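Varketti opens its doors to show how a robot learns to tidy up
Posted in Local news, Trirnberg

I spent Tuesday afternoon at Varketti, the small robotics outfit behind the old tram sheds, watching grown adults put toys into boxes very slowly with a robot. I had a lovely time. They've been at it since spring and have now passed 400 recorded goes at the same job, with twice that in their sights before the end of July.

The job goes like this. There's a big pile of toys and odds and ends, and there are boxes with round holes in them, and the robot has to pick something out of the pile and post it through a hole. A toddler could do it. The robot can't, or not yet, so a person does it for the robot, by remote control, over and over, and the robot's computer keeps a record of every move.
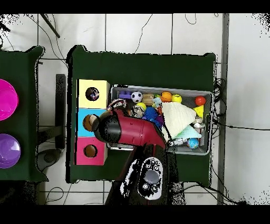
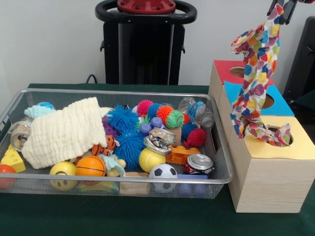

Posting a scarf is harder than it looks

I'd assumed the balls would be the tricky part, what with the rolling. They're a bit of a pain, yes, but Osaze Bassey, who was driving when I arrived, told me he'd take a ball over a piece of cloth any day of the week. A tennis ball is the same shape whichever way you grab it. A scarf is a different shape every single time, and once you've lifted it there's this long dangling bit that wants to go anywhere except into the hole. You get the end in, you let go, and half of it is still lying about on top of the box like a cat on a radiator.

So there's a knack, which Osaze has and I very much haven't. He gets the arm high, lets the cloth hang, waits for it to stop swinging and then comes down over the opening with the lowest bit first. If there's still some left outside, he goes back and pokes it in with closed fingers. All of that gets recorded too, poking included. I asked if they'd cut the messy bits out afterwards and he looked quite shocked. The messy bits are the good bits, he said. A robot that has only been shown perfect attempts has no idea what to do when one goes wrong.

How the driving works

You sit at a bench with a pair of lightweight arms clamped to it, built to the same proportions as the robot's own but small enough to move with your wrists. Whatever you do with your arm, the robot's arm does at almost the same moment. Squeeze the trigger and the gripper closes. That's the whole lesson, and I was given the controls after 2 minutes of it, which I think was brave of them.

The first thing you notice is that you can't feel anything. You squeeze and the fingers shut, and whether they've shut on a ball or on thin air is something you have to work out with your eyes. I leaned in so far to see that Huguette MacDonald, who looks after the recording side, had to ask me to sit back. There are screens next to the bench with the camera pictures on, and you're meant to use those as much as you can, the idea being that the robot will only have its cameras to go on when it's working alone. If I'd craned round and spotted a toy that the cameras couldn't see, I'd have been teaching it to reach for something invisible. I hadn't thought of that at all. It makes perfect sense once somebody says it!

The second thing you notice is how much you fidget. I'd pick a toy, change my mind, hover, drift off towards another one and then go back. Huguette was very polite about it, but apparently hovering is a real nuisance in the recordings, and new drivers do masses of it. The software can't tell a person who's thinking from a person who's doing something important with their hand held still. Her advice was to choose before you touch the controls, then go and get it.

My own attempt, in full

I went for something soft with a bit of give in it, and missed. I went for it again and pushed it further down into the heap. Then I got hold of something else by accident, decided that was what I'd wanted all along, and carried it over to the boxes with my tongue sticking out. It took me 59 seconds from start to finish and it did go in, though it bounced off the rim of the hole first and I let out a noise. Osaze does them in a fraction of that while talking about football.

Mine has been kept, I'm pleased to report. It's been given a tag saying it was done by a beginner, so they can leave it out if they want to, and I suspect they'll want to.

What happens to all the recordings

Each go is saved with the camera footage and the exact position of the arm the whole way through, and the lot is then fed into a program they call Flodis. I'm going to be careful here as I had it explained to me twice and only followed it once. Flodis looks at what the cameras were seeing at each moment and what the person's hand did next, and after enough of those it starts making its own guesses about what a hand ought to do next. It's never told that a ball is a ball. It's never given a list of steps. It gets shown, and that's it.

The robot itself goes by Ayala. Huguette says that was the name of the project first and then everyone started using it for the machine, and it stuck. They do say "she" in the workshop, and I found I was doing it too by teatime.

They train a fresh version every few weeks and let Ayala try the job on her own, with someone sitting next to the stop button. I asked if I could see that and was told not this time, because the current version had only been copied across that morning and they wanted a quiet day with it first. Osaze would only say that the last one was good with balls, hopeless with cloth, and had a habit of going back to the same spot in the pile after it had already taken the toy away. He reckoned that one was his fault, as he tends to start in the same corner when he's tired.

Mixing up the pile

That last point is why they're so fussy about the heap. Between goes, somebody gives the toys a proper stir, and the boxes get shifted about or stood in a different arrangement, so that Ayala can't get away with learning one movement off by heart. Things get swapped in and out, too. I brought a pair of gardening gloves in my bag (I'd come straight from the allotment) and there was some serious talk about whether they could have one. They could. I've been promised it back.

The variety is on purpose as well. Hard things, squashy things, things you can see through, things that fold up on themselves. Clear plastic is a headache for the cameras and shiny metal isn't much better, and Huguette said she'd happily have a pile made of nothing else for a week just to get it over with. Osaze pulled a face at that.

Why toys, though?

I did ask. It's partly that toys are cheap, come in every shape going and don't mind being dropped, and partly that tidying is the sort of thing people would like help with. The first place Varketti would like to try a finished version is a nursery in town, after hours, with the children all gone home. There's no agreement signed and nobody would give me a date, so please don't go asking your nursery about it! The nearer plan is a sorting bench for a charity shop stockroom, where donations turn up in one enormous jumble and someone has to go through them by hand.

I asked Huguette whether the person who does that by hand now might have a view on it. She said that was a fair question and that they'd been in to talk to the stockroom staff before they'd so much as bought a box. What they'd asked for was help with the bottom of the pile, where all the small heavy stuff ends up and where their backs start complaining. So Ayala will be getting some lessons in reaching down deep before long, and I gather those are slow going, as the arm blocks a good deal of the view.

Want a go?

Varketti is after new drivers to get from 400 up to 800. You don't need to know a thing about computers. They're keen on a mix of people, left-handers particularly, as almost everyone who's driven so far is right-handed and it shows in the way Ayala goes at things. Sessions last an hour with a break in the middle, and you'll want the break, as my forearms were aching on the bus home. Tea is provided and the biscuits were decent.

Under-sixteens can come with an adult, and there's a step-free entrance round the side. Leave your name at the front desk, or stick your head round the door on a Tuesday afternoon and ask for Osaze. Bring something for the pile if you like, so long as it isn't sharp, wet or precious.

I'm going back in a fortnight to see whether Ayala can manage the scarf on her own, and to collect my glove.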